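The rover that learned to stay on the path

Nermina Petkov opens the door of the shared workshop with her elbow, because both hands are full of wheels. It is ten in the morning in March and the heating is not yet on. Spanos, as the members call the place, occupies the ground floor of an old printing house, and Petkov has had a bench there for two winters. On it stands a small four-wheeled rover with the cover removed. Its name is Wultura.

"The name has no meaning," she says. "My nephew typed it in a game and I liked it. Later people asked me if it is Latin, and I said maybe."

Petkov works as a dental technician. She had never built a machine that moves before this one, and she speaks about it without pride, more like a person who speaks about a difficult garden. The aim is simple to say: Wultura should drive along a footpath by itself, from one end to the other, with only a camera to tell it where the path is. It has no satellite positioning and no laser scanner. She wanted to see how far she could come with parts that she could pay for from her salary.

The first version had the wheels of a child's wagon and weighed 22 kilos. It could cross the workshop, but on a slope the motors became too hot to touch. Her bench neighbor, Thodoris Deligiannis, looked at it for one evening and then told her to throw away the frame.

"I was angry with him for a week," Petkov says. "Then I took the saw."

Deligiannis, who is listening from the next bench while he solders, does not deny this. "The frame was good for carrying bricks," he says. "She was not carrying bricks."

The second frame is made of aluminum profile and bolted at the corners. The motor controller sits in a lunch box with a rubber seal, and the cables enter from below so that water does not run along them into the box. The battery lies flat between the axles. Petkov shows how it slides out to one side, and she is clearly more satisfied with this detail than with any of the software.

The software gave her the most trouble. In her first attempt, the program looked for two straight lines, the left edge of the path and the right edge, and steered between them. In the workshop, with two strips of tape on the floor, it was perfect. She made 100 runs on the tape and was ready to celebrate.

"Then I went outside, and outside there is no tape," she says. "You have asphalt, and you have grass, and between them you have something that is a little bit of both. The program asked for a line and I had no line to give to it."
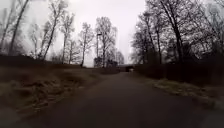
The camera view along the path. The asphalt has no painted lines, and its edges run softly into the dry grass.

She changed the method completely. Now the program does not search for edges. It decides for each small piece of the picture whether it is ground to drive on or not, and then it steers toward the middle of what it found. To teach it, she colored 700 pictures by hand at her kitchen table. Dry grass and pale grass, she explains, were easy to separate from the asphalt. Shadow was harder, and for a long time Wultura treated a dark part of the path as if it were a hedge and stopped politely in front of it.

"I added more pictures with bad light. Gray days, late days. It was boring work, but after this it stopped being afraid."

And the far end of the path? Petkov shrugs. The program ignores everything above a certain height in the picture, so trees and sky do not count. "What is far away is not the problem of this second," she says. "It will be the problem when we come there."

The longest run without help is now 102 meters. Petkov walks behind with a stop button on a cord around her neck, and she has used it many times. Once, the rover followed a patch of flat brown grass up the bank and fell on its side. A bracket for the camera broke, and she printed a thicker one the same night.

There are still things she does not like. The left rear wheel has play in the bearing. The camera shakes at higher speed and the picture becomes soft near the bottom, exactly where she needs it. Deligiannis has proposed rubber mounts, and she has ordered two types to compare.

When asked if she will sell the design, she laughs for the first time that morning. She has promised the drawings to Mirjana Begović, another member, who wants to build a lighter one with bigger wheels. The colored pictures are included.

"But she must color her own also," says Petkov, and picks up the wheels again. "Mine are all from winter. In May the grass will be green, and I think we must start again from the kitchen table."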